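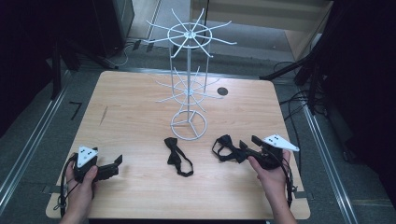
E. Giraldo

How to Level and Stabilize a Display Table

A table that rocks by the thickness of a coin will pass unnoticed until something tall is put on it. Movement at the feet is multiplied by height, so a small tilt at floor level becomes a visible sway at the top of a rack or sign. The procedure below applies to four-legged tables with a flat top and a separate leg frame, which covers most shop and market tables. It was written for the Jestura tables we use at the Ferkavlow shop, but the only part specific to that model is the foot thread, covered in step 4.

Tools and materials

Spirit level, at least as long as the table is deep
Straightedge, metal
Hex keys and a wrench that fits the foot nuts
Feeler gauge, or a stack of business cards
Masking tape and a pencil
Replacement feet, if the existing ones are damaged
Thread locker, medium strength (optional)

Step 1. Clear the table and mark its position

Remove everything from the top. Move the table to the exact spot where it will be used and put a piece of tape on the floor at the outside of each leg. Floors are rarely flat, and a table leveled in one spot will be off again when it is moved a short distance. If the table has to be taken away between uses, leave the tape down and write the leg number on each piece. Number the legs clockwise from the front left. The same numbers are used in the rest of this guide.

Sweep the floor inside the tape marks. Grit under one foot is enough to spoil the measurement.

Step 2. Separate wobble from flex

Press down on each corner in turn with the flat of the hand. There are two possible results:

The table tips and a foot lifts off the floor. The feet are uneven, or the floor is. Go to step 3, then step 4.

All four feet stay down but the top moves. The joints are loose, or the frame is too light for the top. Do step 3 and repeat the test before touching the feet.

Many tables show both faults. Always correct the joints first. Adjusting the feet on a loose frame moves the slack from one corner to another and the table will need doing again within a week.

Step 3. Tighten the frame

Turn the table upside down on a blanket. Two people should do this for any table over 40 pounds. Do not tip it onto two legs and lower it, as this puts a side load on the leg bolts.

Check every bolt between leg and frame, and every screw between frame and top. Loosen each by a quarter turn before tightening. A bolt that has seized in the wrong position will feel tight without clamping anything, and the quarter turn shows this up.

Tighten the leg bolts in a diagonal order — 1, then the opposite corner, then the remaining two. Bring them all to light contact first, then go over them again to full tightness. Screws into a wood or particleboard top should be stopped as soon as the head seats. If a screw keeps turning without biting, the hole is stripped. Fill it with a glued hardwood dowel, let it dry overnight, drill a new pilot hole and refit.

While the table is inverted, look at any cable opening from below. Grommets are usually held by friction or by small tabs, and a loose one can be pushed up above the surface by a cable. Anything standing proud of the top will prevent a rack base from sitting flat.

Step 4. Adjust the feet

Inspect the feet before turning the table back over. Replace any with cracked pads or bent stems. Ours take a threaded stem with seven turns of usable travel, and at least three turns must remain inside the leg. Other makes differ, so count the travel on a spare foot before relying on it.

Screw all four feet fully in, then back each one out by a single turn. This gives room to adjust in both directions.

Set the table on its tape marks. Find the corner that lifts and slide the feeler gauge or cards under that foot until the rocking stops. The thickness of the stack is the distance the foot has to be lowered. Wind the foot down, remove the stack and press the corners again.

Once the table no longer rocks, place the level across it in four directions: front to back, side to side and along both diagonals. Correct the low side by lowering both of its feet by the same amount. Moving one foot alone brings the rocking back. When the readings are good, hold each foot still and run its lock nut up against the leg.

Thread locker is worthwhile on tables that are moved often. Leave it off if the table changes position from season to season.

Step 5. Check the top for flatness

Lay the straightedge across the top on edge and look for light beneath it. A slight hollow in the middle is normal in a wide top and has no effect on wide-based items. It does affect ring bases, which may touch at only a few points. If a ring base rocks on a level table, rotate it slowly and stop where the movement is least. If it still rocks, move it closer to a leg, where the top is better supported.
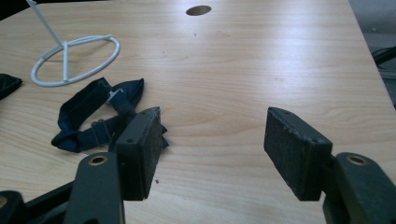 Light wooden tabletop.

Clean the top before the flatness check, with a damp cloth and a drop of dish soap, and dry it. Avoid furniture polish on display surfaces. It leaves a film that lets light fixtures slide when a customer brushes against them, and it also interferes with the self-adhesive pads used in the next step.

Step 6. Place the load

Keep tall items away from the table edge. A simple working rule is to set back the base by at least seven inches from any side that people walk past. Load heavier goods low and light goods high. On a stand with pockets or tiers all the way around, fill opposite sides evenly. A stand loaded on one side leans even on a perfectly level surface, and this is often blamed on the table.

Clear silicone dots under a base reduce sliding. Use an even spacing around the ring and press for a few seconds each. They should be replaced when they turn cloudy or pick up lint.

Troubleshooting

Table rocks again after a few days: lock nuts not tight, or a wood floor has moved with humidity. Expect this in February if the building is heated.

Table is level but sways when leaned on: the frame lacks bracing. Fit corner brackets between the legs and the frame rail.

One foot runs out of travel: put a hard rubber or steel plate under it. Folded cardboard compresses and should only be used for the rest of the day.

Squeak under load: usually a dry joint between leg and frame. Loosen it, add a nylon washer and retighten as in step 3.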